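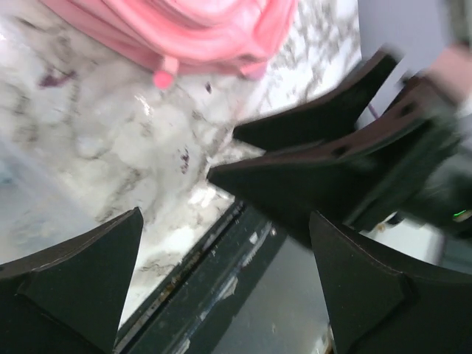 ## Flat wedge fingers or soft pads for pulling zippers on a bag?

Posted by **tulard_bench**, 13 March 2022

I'm comparing two finger sets for a two-arm setup. The task is opening a kid's backpack on a countertop. One arm steadies the bag and the other goes for the zipper pull. The fingers on there now are rigid, dark, tapered to a point, no padding. The other set is a pair of Lunlow soft pads that I haven't mounted yet.

What I see so far with the rigid ones:

- The tips get down next to the pull without trouble.
- Closing on the pull is hit or miss. It's rubber and it rolls out sideways.
- The wrist camera loses the pull when the fingers close, so the last bit of the move is blind.
- The counter is polished marble and the bag slides if the holding arm isn't pressing on it.
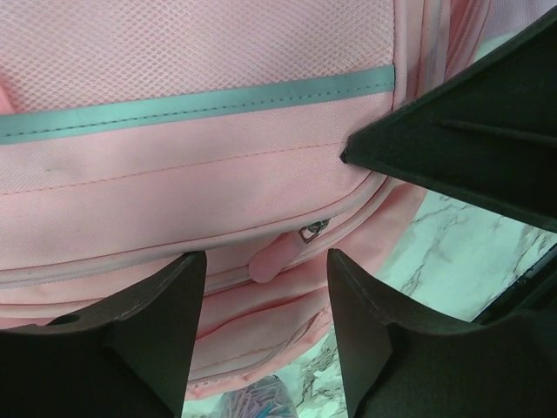
The zipper runs in a curve across the front of the bag, so a straight pull only works for the first part. After that the slider binds and the arm stops on its force limit. I'm running the Yeh controller with default gains, and the limit is whatever it shipped with.

Would the soft pads fix the slipping, or should I be looking at the controller first? I'd like to avoid redoing the hand-eye calibration if I can. Last time I had it off in February it cost me an afternoon.

---

**jandari_user_1115**

Soft pads will help with the rolling. They'll also be thicker, so check that they fit between the pull and the fabric before you order more. I went through this with jacket zippers. What I ended up with was rigid fingers with a thin strip of silicone glued to the inside face only. The tip stays narrow and you get the friction.

The binding is a separate problem and pads won't touch it. Turn down the stiffness sideways to the direction of travel and leave it high along the pull. The slider will then steer the hand around the curve. On the Yeh you can set this per axis, but it has to be in the tool frame. If you set it in the base frame it will feel fine at the start and get worse as the wrist turns.

You don't have to recalibrate the camera if it's bolted to the wrist and you only swap fingers. You do have to redo the tool center point.

---

**gearlash**

just use the soft ones, rigid is bad for fabric anyway

---

**mk_2000**

Agree with the first reply on stiffness. Two things to add.

Move the holding arm. If it pushes straight down on the bag, the front panel bunches up and the zipper gets harder to run. Have it pinch near the start of the zipper and pull gently the opposite way, same as you'd do by hand.

For the blind part, save the pull position from the last clear image before closing and go there open loop. It's a short distance. If the bag moves in that time, your problem is the holding arm and a different camera won't solve it.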